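Speaker notes: Mending as a shared habit
Grovico community day, 28 Feb 2024

Slide 1 — Hello
Thank Riet Timmermans for the intro. Ask for hands: who has a shirt at home waiting on a button? (Wait. There are always more than you expect, and I love this bit!) Mine waited two years.

Slide 2 — Cloth wants a surface
Most people mend on their knees, on the couch, in bad light. Get to a table! Lay a plain cloth over it so pins don't skate off.

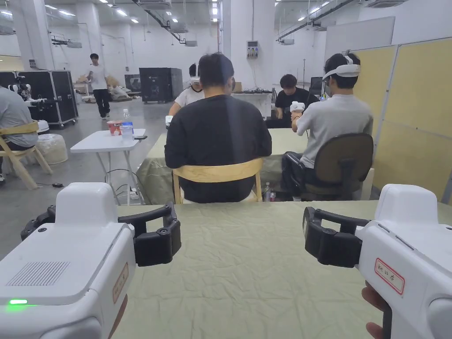
Then thread. Match the weight first and the color second. Pass the sample card around now, and remember to get it back from the front row this time.

Slide 3 — The Postma evenings
Tell the Kevser story: she came in June with one torn pocket and went home having fixed three of other people's. We logged 1,239 repairs in the first year and 2,219 in the second — pause here, let them enjoy it, I still do. Nearly 50 of those were zippers, and zippers are hard. 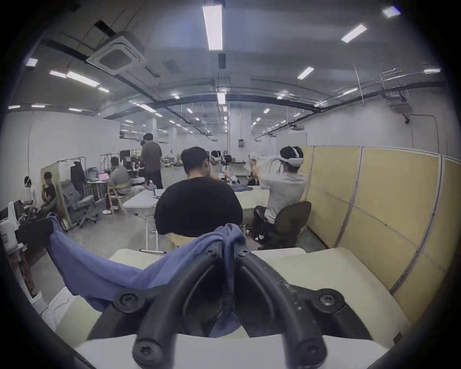
Blue cloth at the table, with the room beyond.

If someone asks about money: we spend it on needles, tea and lamps. Jasper Desmet has the figures if they want more.

Slide 4 — Reading the fabric
Hold the piece up before you cut anything. Knits sag and wovens mostly don't, and you can feel which way the stretch runs with a gentle pull from the corners. Do the demo with the old pillowcase, then the jersey. Go slowly, the back rows need time to see it.
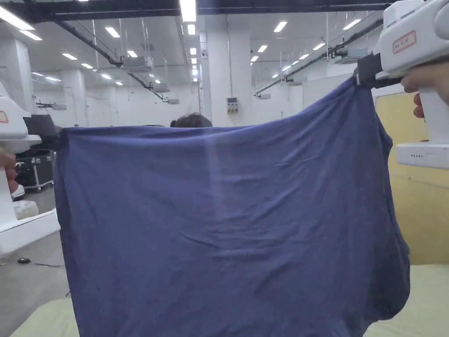

Darning next. Start well outside the hole, where the cloth is still strong, and leave a tiny loop at each turn so the patch can shrink in the wash without puckering. Skip the history of the darning mushroom if we're past 20 minutes (it hurts, but skip it).

Slide 5 — Two people, one seam
Long seams go so much better with a partner. One keeps the tension, the other sews, and you swap when your fingers get tired.

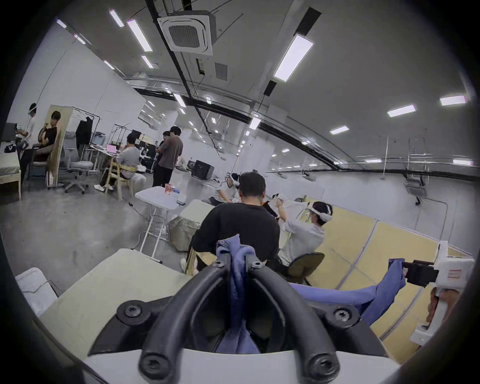
Slide 6 — Questions
Mention the starter kits by the door. Hendrik Schouten is taking names for the next evening. Water first, then questions.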